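Sleep and Energy: Cooler Nights, Lower Bills

Results are in from the overnight thermostat trial at the Garnau and Kirkex buildings. Thank you to every household that sent in meter readings through September. 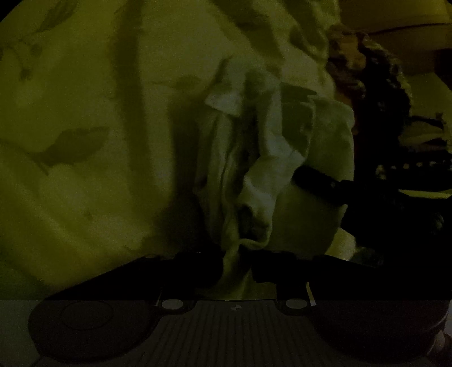
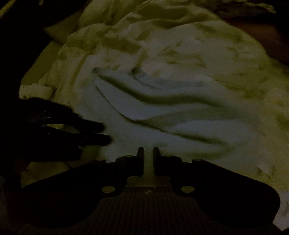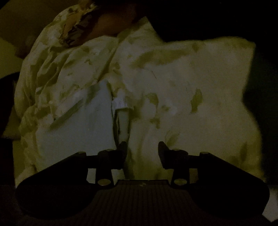

Most homes in the trial turned the heat down at bedtime and back up at breakfast. The Garnau units used 2,649 kilowatt-hours for heating over the month, and the Kirkex units, which are smaller and face south, used 1,197. Both totals are lower than last year's. The most common worry at sign-up was being cold in bed, and bedding turned out to matter more than the thermostat. Fabric that lies in folds and ridges, like the rumpled cloth in these photos, holds pockets of air, and still air keeps heat in. A sheet pulled flat and tight holds less. Several households added a second light cover and said they were comfortable with the bedroom at 62 degrees.

Drafts were the other complaint. We had 3 reports of cold air coming in around window frames on the Tanasarn Street side, and 2 of those have been sealed. The last one needs a new sash and is waiting on parts. If you feel air moving near a closed window, tell the office which room it is in and whether the window locks fully.

The trial will run again this winter and will include the Kerum building. Sign-up sheets are in each lobby next to the mailboxes. You will need your unit number and a current meter reading. Residents with infants or with medical conditions affected by cold should not lower the heat overnight, and can still take part in the daytime portion.

Meter reading cards can be left in the office drop slot until 6 p.m.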